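Jiscombe Tabletops, README

What's in the folder

Photos of the tops of small tables and side tables in lived-in rooms, with a plain text list of the objects on each one. The set has 1472 photos and 2944 list files, two per photo, written separately by two people. It was put together at Hullmont over one winter and is meant for anyone studying how people store small household things in the open. Whether it's good for anything beyond that, we have doubts, and most of this file is about those doubts.

Why two lists

We didn't trust one. A single list looks tidy and you can't tell which parts were guessed. With two you can at least see where people disagree, and they disagree a lot. "Jar" and "mug" for the same piece of glass is the most common clash. We did not merge the lists. An earlier set from Sinholm was merged by majority and all the odd objects came out as "misc", so we'd ask you not to do the same and then blame the photos.

Fields

object: everyday name, lower case
color: main color only, left blank if the lister wasn't sure
place: left, middle, right, back, wall
sure: 1 to 5, the lister's own rating

The "sure" field is the weakest thing in the release. One lister gave a 5 to nearly everything and the other hardly used it. Please don't average them.

Claims we are not making

These tables are not typical of anything. The households signed up, which means they had a table they didn't mind showing. We can't say whether people cleared up first. A table with a fan and a box of swabs on it may be a dressing table, a desk or a place where things get put down, and the lists don't guess. If you train something to sort tables by use, you will be making up the labels yourself.

We have also been asked if the set shows clutter. It shows objects. Clutter is an opinion and we left it out.

Known problems

Cloths. Patterned tablecloths were listed as several objects in the first batch. Fixed in June, mostly.
Lids. A jar with its lid on is one object in list A and two in list B. Not fixed.
Glass. Empty clear containers get missed more often than anything else.
Wall hangings. They count under "wall", even where they hang right behind the things on the table.
Soft things. Anything plush was supposed to be listed as "plush" plus a color. Some listers went further and named an animal, and those names should be ignored.

Sample 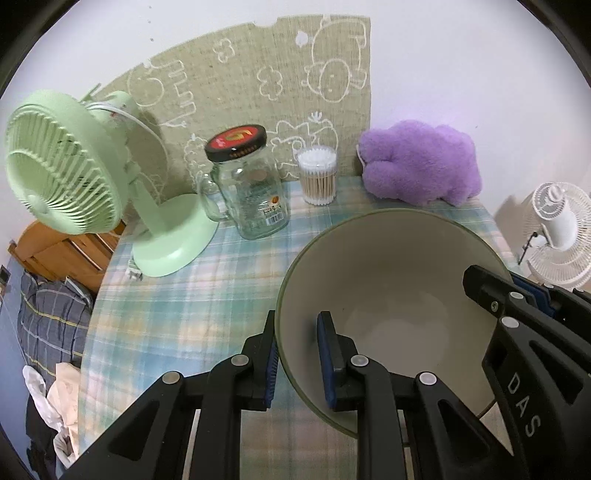
Green fan, lidded glass jar, cotton swabs and a purple plush on a plaid cloth.

For a table like this, expect the cloth to be one entry, the fan one entry with its cord included, and the hanging under "wall". The small whitish bunched thing by the base of the fan should be "unknown, white". We would take "unknown" over a confident wrong answer every time.

Versions

Version 4 is the current one. Version 3 had the left and right values swapped in part of the list B files and shouldn't be used. Gallardo still hosts a copy of it, so check before you download.

Last edited 15th February.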